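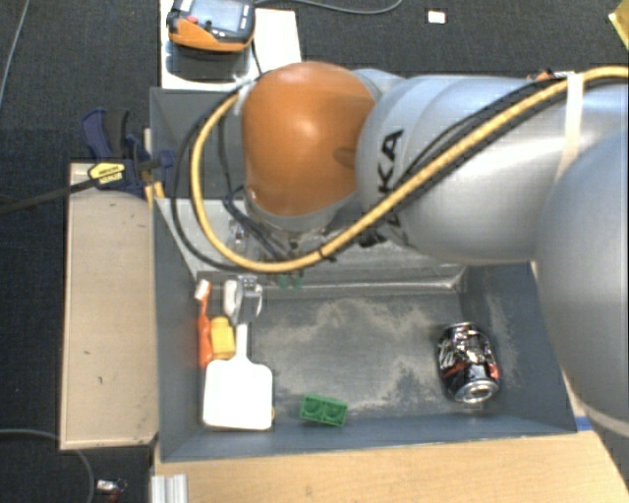
FOR IMMEDIATE RELEASE

Plotden Opens Zuvo Front Desk Program to Independent Dental Practices

ROWBOTHAM – Plotden, a practice management company that works with privately owned dental offices, today opened enrollment for Zuvo, a training and scheduling program for front desk teams. Zuvo covers how an office answers new patient calls, fills canceled appointments and follows up with patients who leave without booking their next visit.

The program runs for 14 weeks. Enrollment is open to general, pediatric and orthodontic practices with one or two locations. The first group starts in February.

Zuvo was tested at offices belonging to Wuvinora Dental Partners, a network of independently owned practices that share purchasing and continuing education. Before the test began, Plotden reviewed 4000 new patient calls placed to the participating offices. In 531 of those calls, the person calling asked for an appointment and hung up without being offered a date. Most were told that someone would call back. The office had a record of returning the call in 248 cases.

"Those are people who had already picked the office and dialed the number," Plotden said in a statement. "The practice paid to reach them, through its website or its mailers or its sign out front. What happened next depended on who picked up the phone and how many people were standing at the counter."

Each enrolled practice starts with a review of its own calls, schedule and recall list. Plotden then meets with the owner and the office manager to agree on which parts of the program to put in place first. Training sessions for the front desk are held by video and last less than an hour. They are scheduled before opening or over lunch, so the office does not have to block out patient time. Recordings are available to part-time staff and to anyone hired during the program.

Topics in the program include:

Answering a new patient call and offering two appointment times
Talking about fees and insurance without giving a quote over the phone
Keeping a short-notice list and using it when a patient cancels
Booking the next hygiene visit before the patient leaves
Calling patients who are overdue for a visit
Handing off messages between the morning and afternoon shifts

Practices also receive a written phone guide, which the office edits to match its own hours, services and policies. Plotden does not require staff to read from a script. During the Wuvinora test, several offices cut the guide down to a single page and taped it beside the phone, and the company has since added a one-page version to the materials.

Zuvo does not replace a practice's existing scheduling software. Offices keep the system they already use and enter results each week on a short form. The form asks for the number of new patient calls, appointments booked, cancellations and cancellations filled. Plotden sends back a report to the owner and the office manager, with a copy that can be shared with the team. Patient names, birth dates and treatment details are not collected on the form.

Call reviews are handled separately. A practice that already records its calls may submit recordings under a signed privacy agreement. A practice that does not record calls may have a staff member log them by hand for two weeks. Offices are responsible for checking the call recording and consent rules in their own state before sending any audio.

Changes made after the test

The program is shorter on theory than the version used at the Wuvinora offices. An early session on the history of patient communication was dropped, and the time was given to practice calls. A session on insurance questions was moved from the second half of the program to the first after office managers reported that insurance came up on nearly every call they found difficult.

Plotden also changed the way it works with owners. In the test, dentists were invited to the training but were not given a task of their own. Enrolled owners are now asked to meet with the front desk for 15 minutes each week and go over the report. They are asked to settle questions that staff cannot settle alone, such as how many emergency slots to hold each day, whether to charge for a missed visit and how far out to book hygiene.

"A front desk team can't fix a schedule that changes every time someone asks for an exception," the company said. "The owner has to decide what the rules are and then let people follow them."

Wuvinora Dental Partners said its offices may continue with the program at the standard rate, and that participation is left to each owner. The network has no ownership interest in Plotden and does not receive a fee for practices that enroll.

Enrollment and cost

Zuvo is billed monthly for the length of the program. The fee depends on the number of front desk staff and is the same for all dental specialties. There is no setup charge. A practice may leave after the first month by giving written notice, and it keeps any materials already delivered. Follow-up reviews are offered after the program ends and are priced separately.

Owners who would like to see the material before enrolling may attend an online information session, held at 12:30 p.m. and repeated at 6 p.m. for offices that see patients through lunch. The session goes through one week of the program, including the weekly form and a sample report. Office managers are welcome to attend with or without the owner.

To enroll in the February group, a practice needs to complete the application, name one person on staff as the main contact and provide its office hours and a list of front desk positions. Applications received after the group is full will be held for the next start date.

About Plotden

Plotden provides scheduling, phone and front desk training to privately owned dental practices. The company is based in Rowbotham and works with offices by video and in person. Its other services include office manager coaching, hiring support for administrative positions and recall list cleanup.

Media contact

Plotden Press Office, Rowbotham
Interview requests and requests for a sample of the Zuvo phone guide may be sent through the press page on the Plotden website.

###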